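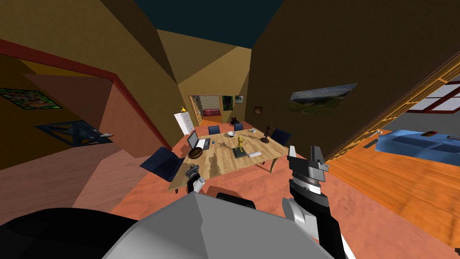

Brindik Family History Software: Review

I have used Brindik since November to put together a record of my mother's side, which settled near Kerndale and mostly stayed there. Before that everything was in two binders and a shoebox of funeral cards. The file now holds 800 people and a good many scanned obituaries.

Entering people

Each person gets one page with birth, marriage, death, burial and occupation. Dates can be partial, so "spring 1911" is accepted and sorted properly. Places are saved the first time you type them. Township names had to be entered by hand, and the program kept trying to turn one of them into a city in another state until I switched off suggestions.

Maiden names are handled well. You can search by either name and choose which one prints.

Obituaries

Paste in the text of an obituary and Brindik marks the names it finds, then asks which ones to link. It did fine with "survived by" lists. It did poorly with in-laws in parentheses — several husbands came in as sons. Check every entry before you save.

Long clippings are a problem. Anything over 4,000 characters is split into two notes, and the second one loses its source.

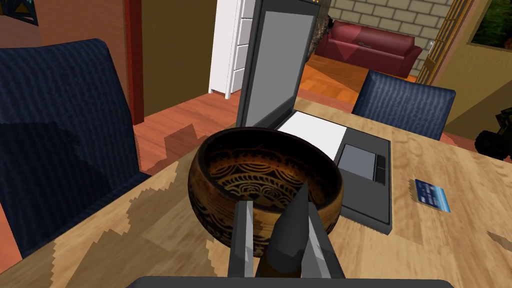
Charts and printing

The descendant chart prints up to 7 generations. I took ours to a cousin, Anjana Bepari, who found two wrong burial places and a missing baby within a few minutes. The type is large enough for older relatives to read.

The book layout is weaker. Photo captions drift onto the next page, and the index lists married women twice.

Support

I wrote in about the caption problem and heard back from Gayan Jayawardena in 12 days. He said a fix was planned. It had not come out when I wrote this.

Compared with Akanda

Akanda has better maps and a cleaner book layout, but it will not accept partial dates. For families with old church records that rules it out.

I plan to keep using Brindik for the records and do the printed book in a word processor.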